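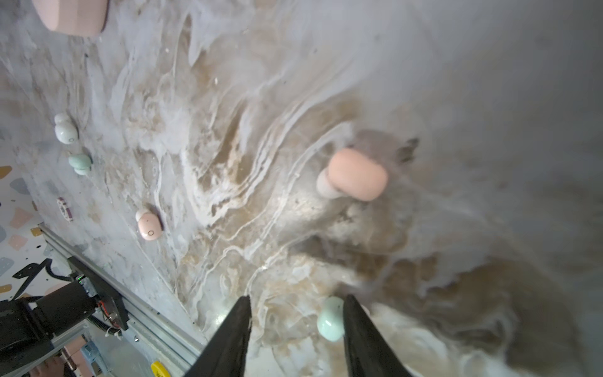
A reader of the last edition asked if the cases may stay on the tabletop overnight with the lids open. They may not. Dust goes into the charging wells, and an open lid breaks easily when a sleeve catches it.

## 4. Setting out the Oltetti cases for pairing

Do this section after you have charged every case to full. The steps are the same for the pink, mint green and white cases.

1. Wipe the tabletop with a soft cloth and let it dry. Do not use polish.
2. Put the cases down with space between them, so that you can open each lid without touching the next one.
3. Turn each case so that its front looks toward you.
4. Open one case only. Wait until the light on the phone screen of the Balaskas app turns green.
5. Close the lid, then go on to the next case.

**Note:** If two cases are open together, the app can join the left earbud of one set with the right earbud of another. To correct this, put all earbuds back, close the lids and start again from step 4.

**Caution:** Marble patterns are smooth and the cases are round. Keep them 50 mm or more from the edge of the table – a fall on a hard floor can bend the hinge.
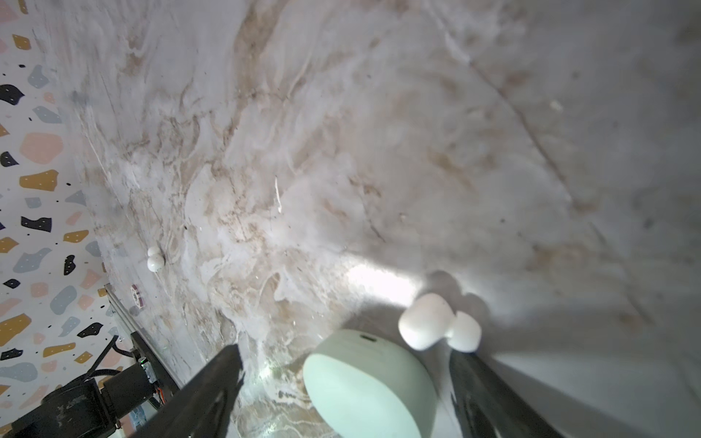

6. When the last case is paired, write its color and its set number on the card from the Costitz packet. The number is printed inside the lid, for example 181 or 405.
7. Keep small loose things, such as rings and beads, away from open cases. They can fall in the well and scratch the contacts.
8. Put the cases in the drawer or in their bag, lids closed.

**Note:** The cards are sold in packs of 200 by the Stadbridge shop. A plain paper label is also good, but do not glue it over the hinge.

### 4.1 If a case does not pair

- Take out both earbuds and look for dust on the contacts. Clean with a dry cotton swab.
- Move the phone closer, then open the lid again.
- Charge the case for one hour more and repeat steps 4 and 5.

If it still does not pair, go to section 7, "Full reset".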